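Florex flower task - data collection catch-up
Sunday, February 8, 2026, Prurton
Chair + notes: Marcus Kincaid

1. Numbers
638 episodes recorded, 521 kept after review. Rest mostly dropped grasps and late starts. Grulstead want the rejects kept seperately, agreed.
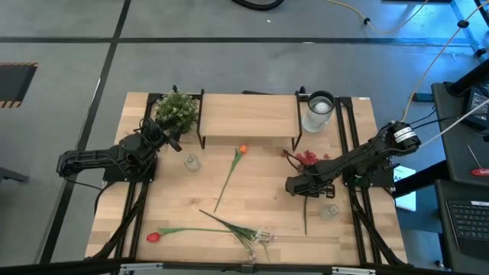

Thin stems still the slow bit. Operators to stop re-gripping mid-air, put it down and start again. Öberg asked if failed tries get labelled, yes, from now on.

2. Layout
Tulips laid flat, 2 small glass vases, plant and shelf stay at the back. Vary stem angle between episodes, not the shelf. Daisy type bunch in vase at right counts as a valid end state.

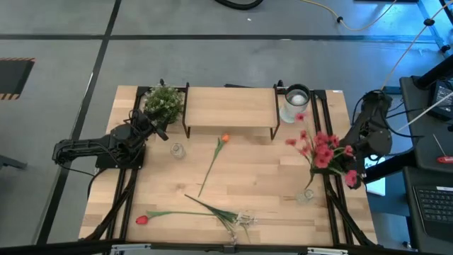
3. Actions
MK - update labelling sheet, send to Grulstead
Öberg - recheck teh rejects
Next batch: April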